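From: Jessie Dow
To: bench-practice list
Date: 29 June 2018
Subject: Re: draft 7, soft goods handling

Hi all,

Unnur Kjærgaard wrote:
> Clause 17 says both arms must "hold the workpiece
> securely". Fine for a bracket, but what does it mean for
> a T-shirt? Betthorpe will read it one way and Addo another.

Good catch Unnur, and I've been chewing on it all morning! We're on shirts at Trurholm at the moment, so I went through the clause with the job in front of me.
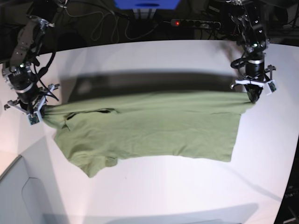

My feeling is we drop "securely" and say where the grip goes. Two top corners, cloth taut between them, the rest allowed to lie on the table. Anybody can check that by eye (even me, before coffee).

The other thing is how much cloth you're allowed to grab. The Resa notes say "minimum necessary", which is no use to an operator.

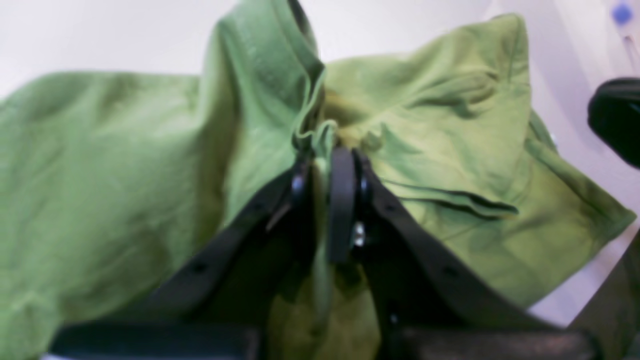
I'd sooner we wrote that a bunched grip is OK for lifting but has to be let go and retaken before any folding step. Happy to be talked out of it if someone's got a better wording.

Then there's the open position. I'd like the fingers fully clear of the fabric before the arm travels, and the pads looked over every 30 cycles.

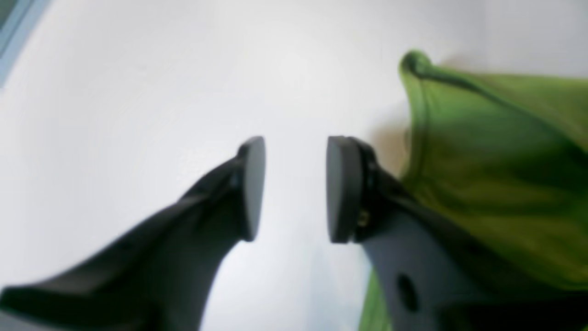 We log it on the same sheet as the e-stop test, so it's hardly any extra work. Unnur, could you live with that in clause 17, or does it want its own number?

Last one, housekeeping. Leads and power strips on the floor near the arms need a rule of their own, I reckon.
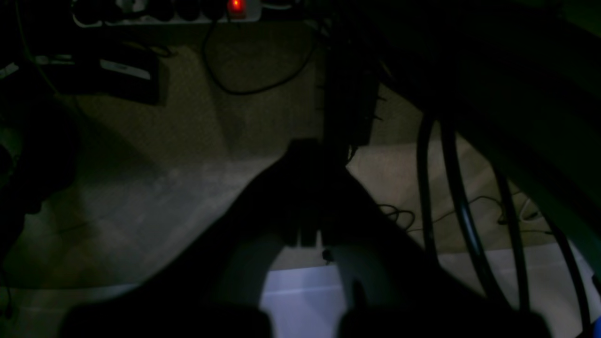

Proposed wording, for comments:

17.1 Grip points are named in the job sheet.
17.2 Bunched grips are released and retaken before folding.
17.3 Floor cables are kept outside the arms' reach and checked at the start of each shift.

Cheers,
Jessie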